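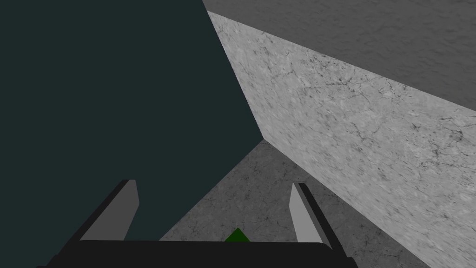 제11장 면과 면이 만나는 곳

마감 공사에서 하자 접수가 제일 많은 데가 어디냐. 벽 한가운데가 아니다. 모서리, 이음매, 끝선. 재료가 바뀌는 줄. 앞 장까지는 재료를 하나씩 따로 봤다. 도장, 타일, 석재, 판재. 이번 장부터는 그것들이 서로 닿는 자리를 본다.

분량이 좀 되니까 먼저 훑어 읽고, 실습 전에 다시 읽을 것. 용어는 장 끝 정리표에도 있다.

이 장에서 배울 것
맞댐, 겹침, 띄움의 구분
색 차이와 무늬 차이가 경계선에 주는 영향
치수 오차를 어디로 몰아줄지 정하는 법
현장 기록지 쓰는 요령

들어가며: Unetti 사옥 로비

2018년 9월 27일, Unetti 사옥 로비의 준공 점검. 점검 담당은 Iason Sotiropoulos. 원래 석재 쪽 사람인데 이때는 마감 전체를 맡고 있었다. 점검표에 적힌 지적 사항이 276건. 도장 얼룩, 문틀 긁힘 같은 것도 물론 있었지만 대부분은 경계에서 나왔다. 석재와 도장면이 만나는 줄이 흔들림. 코너 비드 끝이 들림. 바닥 줄눈과 벽 줄눈이 안 맞음. 실링 색이 위아래로 다름.

석재 자체는 멀쩡했다. 도장도 괜찮았다. 두 공정이 따로 놀았을 뿐. 석공은 돌을 기준으로 먹을 놓고 도장공은 천장선을 기준으로 테이프를 붙였다. 기준이 둘이니 선도 둘. 그 사이에 남은 틈을 마지막에 실링으로 메웠고, 폭이 들쭉날쭉한 실링 줄이 로비 끝까지 갔다.

Sotiropoulos가 점검 보고서 첫 장에 쓴 문장은 짧다. "기준선을 누가 정했는지 도면에 없음." 이 장에서 계속 돌아올 문장이니 표시해 두자.

11.1 경계의 세 가지 처리

맞댐. 두 재료의 끝을 그대로 붙인다. 보기엔 제일 깔끔하고 시공은 제일 어렵다. 양쪽 끝선이 다 곧아야 하니까. 한쪽이 조금만 휘어도 틈이 보인다. 빛이 옆에서 들어오는 벽이면 더 잘 보인다. 움직임이 큰 바탕에는 쓰지 않는다. 계절 따라 바탕이 늘고 줄면 맞댄 줄이 벌어지거나 밀려서 깨진다.

겹침. 한 재료가 다른 재료의 끝을 덮는다. 걸레받이, 몰딩, 문선이 다 여기에 들어간다. 오차를 숨기기 좋다. 대신 덮는 쪽의 두께가 생기고 그림자가 진다. 두께를 싫어하는 설계자가 많은데, 그럼 오차를 어디에 숨길 건지도 같이 물어봐야 한다.

띄움. 일부러 틈을 둔다. 흔히 마이너스 줄눈이라고 부르는 것. 틈의 폭이 일정하면 양쪽 재료가 조금 삐뚤어도 눈이 틈을 먼저 따라간다. 폭이 일정하지 않으면 반대로 제일 지저분해 보인다. 그래서 보통 금속 프로파일을 먼저 대고 양쪽을 거기에 맞춘다. 프로파일을 나중에 끼우는 현장도 있는데 권하지 않는다.

셋 중에 뭐가 낫다는 게 아니고 조건이 다르다. 바탕이 움직이나. 한쪽 재료를 나중에 교체할 일이 있나. 청소할 때 물이 닿나. 이걸 먼저 적어 놓고 고른다. 순서를 거꾸로 해서 모양부터 고르면 현장에서 바뀐다. 거의 항상.

11.2 색과 무늬의 차이

같은 틈이라도 양쪽 색에 따라 다르게 보인다. 비슷한 색끼리 만나면 틈의 그림자만 남는다. 어두운 면과 밝은 면이 만나면 틈은 어두운 쪽에 묻히고, 대신 밝은 쪽의 끝선이 칼같이 드러난다. 이때는 밝은 재료의 절단면을 먼저 본다. 이빨 빠진 곳, 톱날이 튄 곳. 어두운 쪽은 그다음.

무늬도 마찬가지. 단색 면은 끝선이 휘면 바로 티가 난다. 무늬가 있는 면은 조금 봐준다. 다만 무늬에 방향이 있으면 얘기가 다르다. 결이 경계와 나란할 때는 아주 작은 각도 차이도 눈에 걸린다.

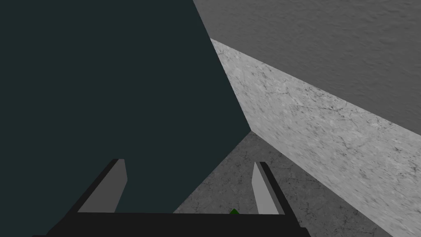 그림 11-1 짙은 청록색 단색 면과 대리석 질감의 밝은 회색 벽

Lerow 매장 공사에서는 견본을 따로따로 승인받았다. 도장 견본 하나, 석재 견본 하나. 각각은 문제 없음. 벽에 나란히 올리니 석재가 누렇게 보였다. 옆의 색이 푸른 기를 띠면 중성 회색도 따뜻한 쪽으로 밀려 보인다. 동시대비라고 하고 3장에서 잠깐 다뤘다. 견본은 반드시 붙여서, 현장 조명 아래에서, 세워서 본다. 책상 위에 눞혀 놓고 보는 건 승인이 아니다.

광택도 적을 것. 색 번호만 적고 광택을 빼먹은 시방서가 정말 많다. 무광과 반광은 같은 번호라도 다른 색처럼 보인다. 특히 비스듬히 볼 때.

11.3 오차 몰아주기

오차는 없앨 수 없다. 보낼 곳을 정할 뿐이다. 벽 길이가 도면과 다르면 남는 치수를 어디서 먹을지 미리 정한다. 원칙은 간단하다. 사람 눈이 오래 머무는 데서 멀리. 출입구 정면, 계산대 뒤, 엘리베이터 옆은 피한다. 문 뒤, 가구가 들어갈 자리, 안쪽 구석으로 보낸다.

Anghel 복도 사례. 판재 폭 310mm로 나누어 가다 보니 마지막 칸이 손가락 폭만큼 남았다. 현장에서는 그대로 잘라 넣었다. 복도 끝, 제일 잘 보이는 자리에 가는 띠 하나. 첫 칸과 마지막 칸을 같은 폭으로 잘랐으면 끝날 일이다. 나누기 도면 한 장이면 된다. 그리는 데 오래 걸리지도 않는다.

나누기 도면에 꼭 들어갈 것
기준선 위치와 그걸 정한 사람 이름
시작 칸과 끝 칸의 폭
줄눈 폭과 허용 오차
다른 공정이 이어받는 높이

마지막 항목을 자주 빠뜨린다. Unetti 로비가 바로 그 경우. 석재 윗선 높이가 도장 도면에는 안 나와 있었다.

11.4 현장 기록지

기록은 짧게, 위치는 길게. "실링 불량"이라고만 쓰면 다음 사람이 못 찾는다. 층, 실 이름, 벽 방향, 바닥에서의 높이. 그다음에 증상. 원인은 추측이면 추측이라고 쓴다. 사진은 가까이서 한 장, 물러서서 한 장. 가까운 사진만 있으면 어느 벽인지 알수가 없다.

단차는 곧은 자를 대고 틈 게이지로 잰다. 손끝으로 만져서 "조금 있음"이라고 쓰지 말 것. Dravari 현장 기록지는 단차 허용값을 최대 2mm로 잡고, 넘는 곳은 위치를 도면에 바로 찍게 되어 있다. 양식은 부록에 실었다. 허용값은 현장마다 계약 조건이 다르니 그대로 베끼지 말고 시방서를 먼저 확인.

읽기 전에 해 볼 것

지금 있는 건물에서 재료가 바뀌는 줄을 하나 골라 기록지에 적어 온다. 맞댐인지 겹침인지 띄움인지. 오차가 어느 쪽으로 갔는지. 기준선이 어디였을지 짐작해서 연필로. 12월 현장 실습 조 편성 때 이 기록지를 같이 걷는다.

다음 절에서는 안모서리와 바깥모서리를 나눠서 본다. 바깥모서리부터.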